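Schubladenbox Gemel, Kunststoff, weiß
Artikelnummer 584-101

Die Gemel ist eine kleine Schubladenbox für den Arbeitsplatz. Sie nimmt auf, was neben dem Laptop sonst herumliegt: Ladekabel, Adapter, Stifte, Klammern, Speicherkarten. Korpus und Schubladen sind aus weißem Kunststoff, das Leergewicht beträgt 1.740 g. Die Box wird fertig montiert geliefert.
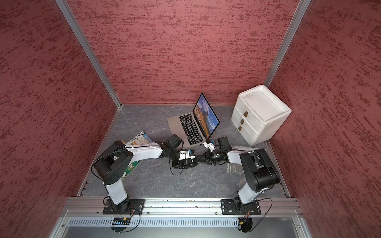 Die Schubladen lassen sich ganz herausnehmen und einzeln auswaschen -- bitte nur von Hand und mit lauwarmem Wasser, die Spülmaschine verträgt der Kunststoff nicht. Für den Korpus genügt ein feuchtes Tuch. Scheuermilch hinterlässt matte Stellen.

Auf glatten Steinplatten oder Dekoren in Steinoptik empfehlen wir die selbstklebenden Filzpunkte aus dem Zubehör (Beutel mit 6 Stück). Sie werden von unten aufgeklebt und sind nicht im Lieferumfang enthalten.

Passend dazu: Kabelfach Starngate, Einlegematte Pasaribu.

Lieferung ab Lager Zirkemden. Einzelne Schubladen sind als Ersatzteil erhältlich, Anfragen bitte mit Artikelnummer an Emiliano Sandoval. Im Januar ist das Lager wegen Inventur einige Tage geschlossen.

Stand: 18. November 2019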